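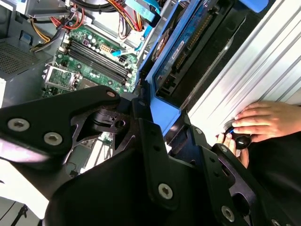 Wrist view over the open tower, gripper fingers above the board, one hand on the side panel and another gripping a black knob.

How we teach the arm to unplug a drive: a guide for new club members

Welcome to the teardown team! If you joined in September you have probably done the safety talk and moved the arm a little, and now you get to do the good stuff. Our task this season is taking old desktop computers apart, and the drive cables are where everybody starts. Set aside an evening for it and work in groups of 3 or 4.

1. Prep the tower
Shut it down, pull the wall cord, and hold the power button for a few seconds. Take off the side panel and lay the case down with the open side up. Push on a corner. If the case rocks, fold a towel under it until it stops, or have a teammate steady it once the arm is live – hands flat on the outside of the case and never inside.

2. Find your cables by hand first
Before you touch the controls, reach in and unplug both drive cables yourself, then plug them back in. Really feel it! The data cable is thin and some have a little metal clip you have to squeeze. The power plug is wider and a lot more stubborn. Kornél Katona makes everyone do this twice, and he's right, because your hands will remember the wiggle when you're driving.

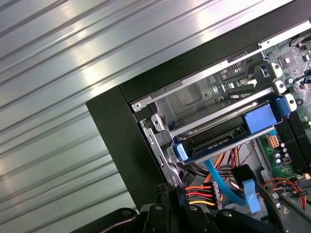 Come in slowly and line up both fingers with the short sides of the plug. Grab the plastic body of the connector, never the wires. Colored power wires look easy to pinch, and a hard tug on them can pull a contact right out of the plug. Do the data cable first so it isn't hanging in your way when you go for the power.

3. Pull straight, then rock
Close the fingers, stop, and check the wrist camera. Then back out along the line of the plug. If it won't budge, rock a tiny bit side to side along the long edge and try again. After 2 failed tries, open the fingers, back off, and start the approach over. Forcing it is how we cracked a socket on the Dudirach tower.

4. Save the run
Name the file with your initials and the tower name, and mark it good or bad. Please keep the bad ones! Leonie Haberkorn is sorting them for our Nillora entry and she gets excited about every weird miss. We want 100 good pulls before we move on to memory sticks, so every evening helps.

5. Reset for the next group
Park the arm, hit the stop button, and only then reach in to plug everything back together. Loose screws go in the lidded jar – check the floor too.

Next page: driving the latch on a drive carrier.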